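Pince parallèle : un doigt ne se referme plus complètement sur le tissu

Temitope Ezeani
Posté le 2018-11-15

Bonjour à tous,
Je travaille avec deux pinces tenues à la main, une dans chaque main, pour plier des vêtements sur une table. Ce sont des Camholm à doigts parallèles. Depuis la semaine dernière, la pince gauche me pose un problème : quand je presse la poignée, les deux doigts se rapprochent bien, mais il reste un jour de 4 mm et le tissu glisse. Le boîtier enregistre alors le code 112, puis l'ouverture affichée reste bloquée jusqu'au redémarrage.
J'ai déjà nettoyé les embouts et remplacé le câble. J'ai aussi refait le zéro, mais il tient seulement quelques minutes. La pince droite n'a aucun défaut. Est-ce que quelqu'un a déjà rencontré ce cas ? Je voudrais éviter de renvoyer le matériel avant décembre.

Skelari
Change les embouts. Chez moi c'était ça.

Rukemitz
Bonjour Temitope,
Je ne suis pas d'accord avec la réponse précédente, car des embouts usés ne donnent pas le code 112. Ce code signifie que le capteur d'ouverture et la position de la poignée ne sont plus d'accord entre eux. J'ai eu la même panne l'année passée, après 634 cycles sur des pulls en maille. La cause était très bête : des fibres étaient entrées dans la glissière et elles s'étaient enroulées derrière la base du doigt. De l'extérieur, on ne voyait rien.
Je vous conseille de procéder ainsi. D'abord, débranchez la pince — vraiment débrancher, pas seulement mettre en pause, parce que le ressort peut fermer les doigts d'un coup et j'ai gardé une marque sur le pouce. Ensuite, retirez les vis du capot et sortez les fibres avec une pince à épiler. N'utilisez pas l'air comprimé, il pousse tout plus loin.

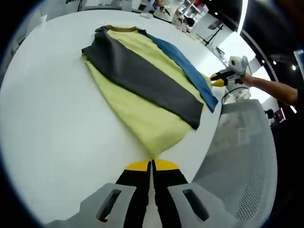 Après le remontage, refaites le zéro avec les doigts vides, puis fermez et ouvrez 9 fois sans tissu. Si l'ouverture affichée revient chaque fois à la même valeur, vous pouvez recommencer à travailler. Si elle dérive encore, c'est le capteur, et là il faut malheureusement l'envoyer en réparation.
Pour la suite, je passe un coup de brosse sèche sur la glissière avant chaque séance. Les tissus pelucheux sont les pires.

Temitope Ezeani
Merci beaucoup Rukemitz. Il y avait en effet un petit bouchon de fibres derrière le doigt gauche. Le zéro tient depuis ce matin, je surveille encore la dérive demain.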